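Print
E-mail this page

About Us

Hi, I'm Corina Zürcher, and I run the Staken Supper School with my old friend Nadja Wyss. We teach grown-ups to cook dinner. Regular weeknight dinner, the kind you make when you got home late and there's half a cabbage in the fridge and everyone is already cross.

I used to teach middle school geography and I was a terrible cook until I was 34 or so. I mean really terrible – my sister still brings up the rice. Then I rented a room above Hannelore Rüegg's bakery, and Hannelore (who does not believe in recipes, or in knocking) started coming up after closing to show me what to do with an onion. I filled a whole notebook that winter. When she sold the bakery she told me I should be teaching people myself, and I laughed at her, and the next November I had six people in my kitchen learning to make soup.

Nadja was one of the six. She already cooked better than I did, so I have no idea why she signed up, but she stayed to wash the pots and by spring we were splitting the rent on a proper place. She handles knives, meat and fish. I do soups, beans, eggs, bread and anything that goes in one pan. We disagree about garlic and you will hear about it.

We now run 41 evening classes a year, plus a few Saturday-style long ones for people who want to get into dumplings or pie crust. Groups are small, eight at most, and you eat what you make, sitting down together with a glass of something. Class starts at 6:30 p.m. and we try to have you out by 9:30, though the dumpling people never leave! 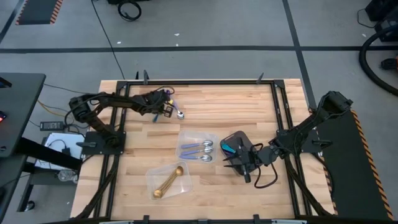
The spoon with the purple handle, on the wooden tabletop.

People always ask what they need to buy before their first class, and the answer is nothing at all. Please don't go out and get a knife set. We have aprons, boards, pans and more wooden spoons than any school could use, and at the end of the first evening we'll talk about the two or three things that are worth having at home. If you have a favorite pan you'd like to learn to cook in, bring it along. Somebody brought a wok from Saavedra once that was older than Nadja and we all fell in love with it.

Konrad Hämmerli joined us three years ago to teach the beginners' course on Istater Street, our second kitchen. He's patient in a way I will never be. Rosalie Prantl answers the phone, keeps the class list straight and bakes the thing you can smell when you walk in.

We've had 1,625 students through the door so far, and a good many of them come back. If you'd like to join us, call Rosalie in the mornings or stop by and put your name on the sheet by the door. Tell us if there's a food you can't eat, and tell us if there's one you hate – I'll probably try to change your mind about lentils.

Print
E-mail this page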